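二本目の腕がようやく動いた話

前回の続き。共同工房の奥の机で組んでいる二本腕の片付けロボットの件。八月に入ってから暑くて作業が進まず、更新も止まっていた。木曜の夜にまとまった時間が取れたので、そこまでの分を書いておく。

やりたいことは前と同じで、おもちゃのブロックを箱から拾って、隣の箱へ移す。それだけ。工房に来る子どもたちが遊んだあとのブロックが棚に溜まっていて、色分けを毎回手でやるのが面倒だったのが始まりになっている。完成しても人間より遅いと思うが、そこは気にしていない。

まず配線。肩から手首までの電源と信号線を、これまでは結束バンドで外側に沿わせていた。手首を大きくひねると線が突っ張り、三回に一回くらいエラーで止まる。今回はコイル状のケーブルに替えて、肘のところで一度余らせるようにした。見た目は前より悪い。突っ張りはなくなった。

電源はGrivowの中古を使っている。二本同時に動かすと電圧が落ちるので、片方ずつ別の系統に分けた。分けたら今度は起動の順番で片方が認識されないことがあり、結局、起動スクリプトに5秒の待ちを入れて逃げている。きれいな直し方ではないので、あとで見直す。

次に指。最初に印刷した指は内側がつるつるで、ブロックの角をつかむと必ず回って落ちた。ゴムシートを貼る、紙やすりを貼る、と試したあと、菱形の細かい模様が入った滑り止めの材料を内側に貼る形に落ち着いた。Van Heckeという店の端材セットに入っていたもので、残りが少ない。同じものがまた手に入るかは聞いていない。

指の外側の形も少し変えた。前のは角を丸めていたが、箱の壁際に寄ったブロックに届かない。面取りを多くして、先に向かって細くした。印刷はFivikの黒で、左右で向きが違うので二種類。片方を反転し忘れて同じものを二つ出してしまい、一晩無駄にした。

箱のほうは、拾う側が青、入れる側が緑。最初は透明の箱を使っていたが、光が抜けて縁の位置が取りにくく、色のついたものに替えた。ブロックはまずオレンジだけに絞っている。青い底とはっきり差が出るので、認識の最初の練習にはちょうどよかった。ほかの色は、オレンジが安定してからにする。
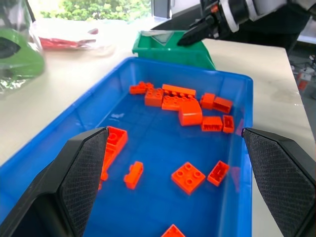 手首カメラから見た青い箱。奥に緑の箱と、もう一本の腕。

カメラは手首に付けた小さいもので、両方の指が下の左右から入って見える角度にしてある。前はもっと上に向けていて、遠くはよく見えるのに、つかむ瞬間の指先が画面の外だった。角度を下げて解決したつもりだったが、今度は手前のブロックが下の端で切れる。画像の下に一個、上のほうだけ写っているのがそれ。箱をもう少し奥へ置けば済む話かもしれない。机の奥行きとの相談になる。

認識で苦労しているのは裏返しのブロック。上にポッチが見えていれば向きまでだいたい合うのに、裏返って中の筒が見えているものは、二個と数えたり、向きを九十度間違えたりする。横倒しで立っているものも弱い。奥で固まっているところは境目がわからなくなり、長いのと隣のをまとめて一個として扱うことがある。画像だと奥の、丸みのあるブロックが長いブロックの端に重なっているあたりが、ちょうど苦手な形になっている。

学習に使った画像は3000枚を目標に始めて、いま3543枚。増やせばよくなると思っていたが、後半は似たような並びばかりで、あまり効いていない感じがする。箱を揺すってから撮る、というのをさぼっていた。次は裏返しと横倒しを多めにして、300枚だけ追加してみる。全部撮り直すのはやらない。

窓からの光も問題で、昼間は箱の内側の壁が白く光る。箱の壁の光ったところをブロックの縁と間違えることがあった。Corさん(Cor Leemansさん、旋盤の人)が、カーテンを閉めればいいと言っていて、その通りなのだが、昼に閉めると隣の机の人が暗くて困る。ひとまず露出を固定して、白飛びした部分は無視する処理を入れた。夜のほうが成績はいい。

緑の箱には透明のシートが入っている。落としたときの音が大きいと言われたので入れた。音は確かに小さくなった。ただ、光り方が毎回違うので、箱の中に何個入ったかをカメラで数えるのはあきらめ、つかんで放した回数だけを記録している。途中で落とした分がずれるが、今の段階では困らない。

二本目の腕について。左右で仕事を分けて、片方が拾っている間にもう片方は入れる側の上で待つようにした。最初は両方に拾わせようとしたが、箱の上で腕どうしがぶつかりそうになり、怖くて速度を上げられなかった。いまは入る領域を決めてあって、片方が青い箱の中にいる間、もう片方は青い箱の縁より手前に来ない。単純な決め方だが、これにしてからは非常停止を押していない。

受け渡しはまだできていない。本当は片方が拾って空中で渡し、もう片方が向きをそろえて置く、というのをやりたい。Marijke Mulderさんに見せたら、渡す必要があるのかと聞かれた。必要はない。やりたいだけなので、後回しにしてある。

制御まわりはGrisavellのサンプルをもとに書いている。説明書が古い版のままで、手首の軸の符号が逆に書いてある。ここで半日使った。同じものを使う人は、最初に小さい角度で動かして向きを確かめてからにしたほうがいい。自分はいきなり大きく動かして、指の先を机に当てて一本折った。

細かい記録をいくつか。
・指のネジは緩み止めを塗らないと一晩でゆるむ
・滑り止めの材料は両面テープだと端からはがれる。接着剤にした
・箱は机に固定していない。指が縁に当たるとずれるので、次回は裏に滑り止めを貼る
・つかむ力は強すぎると小さいブロックが飛ぶ。いまの設定値は工房のノートに書いてある

袋に入れてある赤と緑の分は、まだ手をつけていない。緑は入れる側の箱と色がかぶるので、やるとしたら赤が先になる。その前に裏返しの認識をどうにかしたい。

次の作業日は決めていない。指の予備を二組印刷してからにする。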